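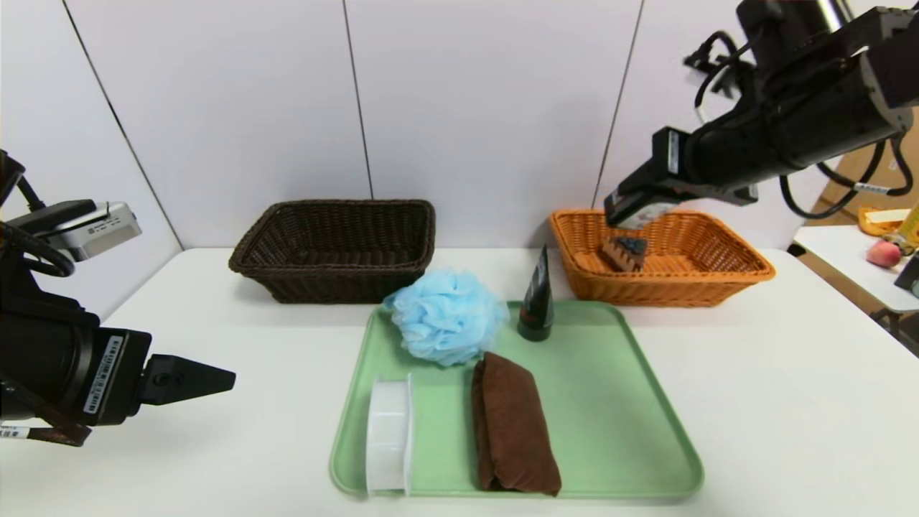

Step 4. Try the sorting run, and don't trust the first good one

By now both arms should be bolted down and homed. Every guide I read, including the Rultbridge one, stops here with a cheerful "now teach it anything." I have my doubts. Ours worked fine for 12 runs and then spent an evening grabbing air.

Put two baskets at the back and a shallow tray in front. Use things that behave differently: a mesh bath puff, a squeeze tube, a rolled towel. If you only practice on blocks, you'll learn how good your arms are at blocks.

Set the speed to 23 percent. Wadero's default is 200 mm per second, and I wouldn't run that next to a wall.

Check the cable loops before each session. Toshiko Mizuno swears by zip ties every few inches. I think they're too stiff near the wrist - leave some slack there and move each joint to its limit by hand, power off.

Log the failures too. We have 115 runs written down, and the towel is still the one I'd bet against.

Step 5. Recheck the wrist cameras

Do this after any bump, even if the software says calibration is fine.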